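Staltudex

Command-line tool and reference tables for converting paint and textile color codes between house schemes. Input is a plain text list of codes; output is a tab-separated file with one row per match.

Status: stable. The table format has not changed since version 2.

Contents

tables/ one file per scheme
src/ converter and parser
tests/ round-trip checks
docs/ the pages you are reading

Schemes covered

Gernley (wall paint, 700 codes)
Grarside (upholstery and bedding, 42 codes)
Latuheru (wood stain, incomplete)

Gernley codes are four digits with an optional letter for sheen. The letter is dropped on import and written back on export if the target scheme has a sheen field. Slate grays are grouped under the 61 prefix and share one undertone column.
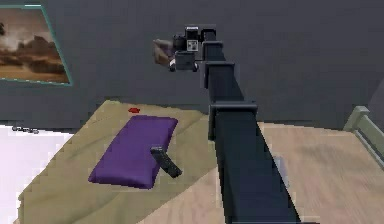

Dark slate-gray wall with a framed desert painting, rendered interior.

Install

Unpack the archive and run make in the top directory. A C compiler and a POSIX shell are needed. There are no other dependencies. To install somewhere other than /usr/local, set PREFIX before running make install.

Usage

staltudex -f gernley -t grarside codes.txt > out.tsv

-f source scheme
-t target scheme
-n number of matches per code (default 1, maximum 10)
-d print the distance column
-s strict mode, exit on the first unknown code

Unknown codes are written to standard error and skipped unless -s is given. Blank lines and lines starting with a semicolon are ignored. Codes are not case sensitive.

Matching

Each table row stores a Lab triple under D65. Distance is CIEDE2000 with all weights set to 1. Ties are broken by table order, so the result is the same on every run. Metallic and pearl finishes have no usable triple and never match.
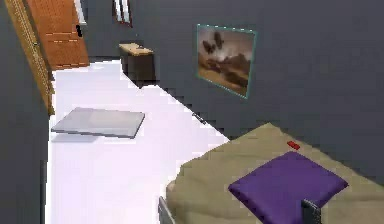
Page last changed: June, with the Grarside table update

Grarside notes

Beige and purple were split into separate families in this update. Old codes BG and PU still parse and are mapped to the first entry in the new family. Files written by older versions do not need to be converted.

Known problems

Latuheru stains are listed on one base wood only. Matches for orange and red stains on darker woods will be off.
The parser rejects files with a byte order mark.
Distances above 50 are printed as 50.

Adding a scheme

Copy tables/template.tsv, fill in the code, name and Lab columns, and run make check. Row order matters, see Matching. Tables with duplicate codes will fail the check.

License

Code is under the MIT license. Tables are CC BY 4.0.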